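Holstead Furnished Stays
Beds and Linen: Frequently Asked Questions

Last updated 7/4/25

These are the questions guests send us most often about the beds and bedding in our furnished apartments. For anything else, contact the office at Donnelly Street or call extension 813 from the phone in your apartment.

What is on the bed when I arrive?

A fitted sheet, pillows in white cases, and a duvet in a white cover. Most apartments also have a throw. We don't use a top sheet unless you ask for one. Spare pillows are in the wardrobe, on the top shelf, in a zip bag.

Why is everything white?

It can all be washed together and stains show up before the linen goes back on a bed. Throws and cushions are the only coloured items.

What size are the pillows?

The standard pillow is 75 cm long. If you bring your own pillowcase, check the length, as some imported cases are shorter and the pillow will stick out the end. To plump a pillow, hold it by the short sides and push them together a few times. Wrinkles in the case won't shake out and need an iron.

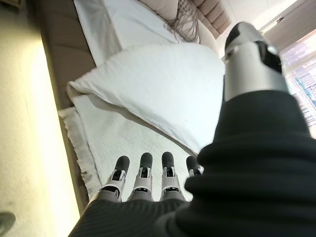 White pillow and white linens on the bed.

Are the pillows feather or synthetic?

Synthetic in all apartments. We stopped buying feather two years ago after complaints about quills coming through the cases.

How often is the linen changed?

Once a week for stays longer than seven nights. For shorter stays it is changed between guests. An extra change costs $20 and can be booked up to noon on the day before.

Can I wash the sheets myself?

Yes. Use the warm cycle with an 800 rpm spin and dry on medium. Please don't use bleach or fabric softener. The duvet itself doesn't fit in the apartment washer, so take the cover off and wash that only. If something has been spilled through to the duvet, call us and we will swap it.

What do I do about a stain?

Rinse it in cold water and leave the item in the bathtub with a note. We don't charge for ordinary stains. We do charge for hair dye and candle wax.

How do I turn on the light under the bed?

The Vunness beds have an LED strip along the base. The switch is on the wall side of the bed, below the level of the mattress, and it works separately from the bedside lamps. There is one colour and no dimmer. If the strip stays off, check that the plug has not been pulled out when the bed was moved. Tetsuya Hirano looks after repairs and can usually replace a strip the same day.

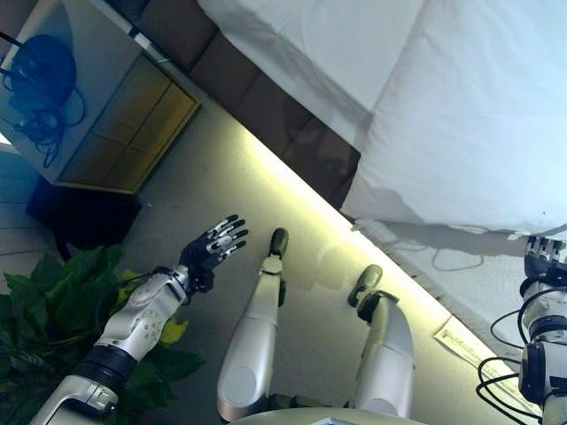
Light strip on at the base of the bed, with the sheet hanging over the side.

The sheet hangs down over the light. Is that a problem?

The strip does not get hot enough to mark the fabric, but the sheet blocks the glow and picks up dust from the floor. Tuck the side in as far as you can reach. The mattress can be lifted by the corner without moving the frame.

How do I clean the padded parts of the bed?

Vacuum with the brush attachment, following the stitching. For marks, use a cloth dampened with plain water and blot. Upholstery sprays leave a ring, and we would sooner deal with the mark.

What is the easiest way to put the duvet cover back on?

Start with the fitted sheet flat and its corners right down over the mattress, or you will be straightening two layers at once. Turn the cover inside out, put your hands inside and find the two far corners. Pinch the duvet corners through the fabric and turn the cover right side out over them. Then take hold near the middle and lift so the filling drops towards the edges.
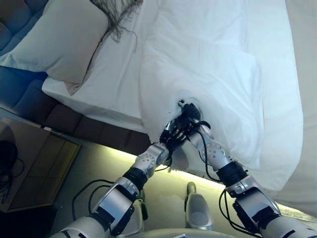 Shake the two near corners last and do up the opening at the foot of the bed. Expect it to overhang on both sides. If the filling has slid to one end, undo the opening and start again from the far corners, as pulling at it from outside tends to twist it.

Where does the throw go?

Anywhere you like. Throws with a fringe should be kept out of the washer, as the tassels knot. Leave a dirty one by the door on linen day.

Can I get a warmer or lighter duvet?

Both are available at no charge. Darcy Gilchrist in the office takes these requests. From September we keep extra heavy ones in stock.

Can I buy the same sheets?

Our sheets come from Stetorach, who also sell to households. Ask for the hotel range in plain white. We don't sell used linen.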